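Forums > Build Talk > Grippers and End Effectors > Fullow pads vs Pandley pads on thin wire

14 replies · 2754 views

**mossytoolbox**
Right, I've gone back and forth on this for most of July and I want some other opinions before I spend any more money. I've got the hand-held gripper working nicely (wrist camera looking down between the fingers, Katene controller, all that) and it's great on boxes, mugs, fruit, anything with a bit of body to it. Wire is where it all goes wrong. Racks, baskets, coat hangers. I close on a leg and the thing spins round in the grip like a door on a hinge.

I've been swapping between the Fullow block fingers and the Pandley soft ones. The Pandleys hold wire better, no question, but they're so squashy that I can't tell from the camera where the contact is. The Fullows are big square lumps and I always know where they are in the picture, which matters a lot to me because I'm training off the video.

View from the wrist camera with the Fullows on, coming in on the rack: 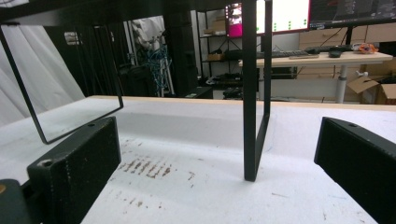 Block fingers, open, black rack on the white table. Sorry, black on black was not my cleverest idea.

So the question is, do I stick with the blocks and put something grippier on the faces, or live with the Pandleys and sort the visibility out some other way?

**kettle_drum**
Blocks, every time. Soft fingers are lovely for a demo and then they tear in a fortnight and you're ordering more. Cut a shallow V groove down the inside face of each one and your wire will sit in it. I did mine with a needle file, ten minutes with a cup of tea.

**Zuzanna Dudek**
Bit of a disagreement with kettle here! A groove is fine if you always come at the wire square on. That rack has a leg standing up and a side loop leaning over at an angle, so you'd need your groove to line up with both and it won't. We went down that road with Brasten fingers at work and ended up with people twisting their wrists into daft positions just to suit the groove. All that twisting ends up in your training data as well.

I'd go for thin silicone on the flat face and leave the shape alone.

**kettle_drum**
Fair point about the angle, but silicone on a flat face still leaves you with one line of contact on a round wire. It'll grip harder and still spin.

**Zuzanna Dudek**
Less than you'd think, if it's soft enough to dent a bit. Try it before you knock it :)

**pocketlathe**
Can I moan about the camera instead? Everyone's arguing about pads and I'm looking at how much of the bottom of that picture is finger. If your wire ends up tucked behind one of those blocks, you've lost the only bit you care about. The loop finishes right by the left one as it is. Have you tried tilting the camera up a few degrees, or shaving the outside edges of the fingers?

**mossytoolbox**
I've tilted it both ways. Tilt it up and I get even more of the room, and there's plenty of that already, monitors and shelving and curtain and all. Tilt it down and I lose the top of anything tall. I'd rather put up with chunky fingers. Haven't shaved anything, they're not cheap and I'm clumsy.

**pocketlathe**
Print a dummy pair first and hack those about. And if the background bothers you, hang a sheet across. One of those monitors is bright pink, your model is going to fall in love with it.

**mossytoolbox**
Ha, it can have it. I want a messy background though, I don't want something that only works in front of a sheet.

**gristle77**
Agree with that. Leave the room alone. I'd do something about the tabletop before the room, those brown streaks are right in the grasping area and they're short but they run upright, same as the leg you're trying to pick up. I had a policy that kept going for a pencil mark, drove me up the wall.

**kettle_drum**
One pencil mark out of how many demos?

**gristle77**
82 demos, so yes, tiny set. It stopped when I did more with the table swapped over. Still, a fresh bit of paper costs nothing.

**mossytoolbox**
OK so I had a proper go on Monday evening. Silicone on both Fullow faces, stuck on with contact adhesive, no groove. 202 closes on the rack, leg and loop mixed up, counting it as a fail if it swung in the grip. Plain blocks were failing nearly every time on the loop. With the silicone the loop is loads better and the leg is only a bit better, the opposite of what I expected. Pandleys still win on the leg.

Point to Zuzanna on the loop, and I suppose half a point to kettle because it does still spin if I grab it near the end.

**kettle_drum**
I'll take my half. What thickness?

**mossytoolbox**
2 mm. It's all I had in the drawer.

**Zuzanna Dudek**
Go thinner on the backing and softer on the rubber if you can find it. Also check what force the Katene is closing at. Ours came set very gentle and we spent a week blaming the pads before anyone looked.

**mossytoolbox**
...it's on the default. I'll have a look tonight and post what I find. Still not cutting a groove, kettle.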